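Subject: Re: [workroom] Shelves – what stays, what goes?
From: Kusum Uniyal

Hello everybody,

Thank you for all the replies, and sorry it has taken me so long to get back to you. March has been one of those months. I'll answer the note from the list first and then get on to the shelves, so bear with me.

> Before anyone buys anything, could we agree what the white
> shelves are for? Last time I looked there was half a roll
> of tape on one and somebody's lunch on another. I'd also
> like to know if the brick wall can take a bracket, as I
> don't love a tall unit standing loose. And is the round
> table staying where it is? I keep catching my hip on the
> chairs.

The table stays, at least through the summer. I tried it by the door one evening and it was in everybody's way, me included. The chairs are another matter, and I'm all for pushing them in when we leave. They're lovely to sit in but they do take up room with those arms.

As for the brackets, I priced a set from Wovar and another from Tekov, and there is hardly anything between them. We need 2, one for each side, and I'd sooner have the Tekov ones as they come with the right plugs for brick. Thakur has a drill we can borrow. What's left in the room fund is 738, so we're in no trouble there, and I'd be glad to see a little of it go on decent boxes too.

Now for the shelves themselves. I've gone through them from the top down, and I think we can make much better use of them than we do. The second one has hardly anything on it!

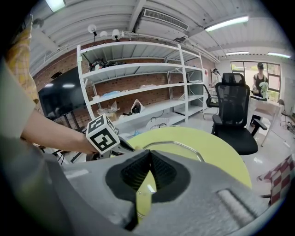 WHAT GOES WHERE

Top shelf: the dark pile at the left end needs sorting. If any of it is yours, please take it home or put your name on it.

Second shelf: paper and notebooks, please, and let's keep it to that.

Third shelf: small things in bags. The little blue bag and the clear package can stay where they are for now.

Bottom shelf: the cardboard box and the white plastic bag. I'd like the plastic wrapping gone, and the black cable underneath tied up so it doesn't catch the broom.

Floor: nothing, if we can manage it. The clear tray could move up to the second shelf until the Trurden boxes come.

I'll be in from four o'clock if anyone wants to lend a hand – I'll bring tea and something to eat with it.

Warmly,
Kusum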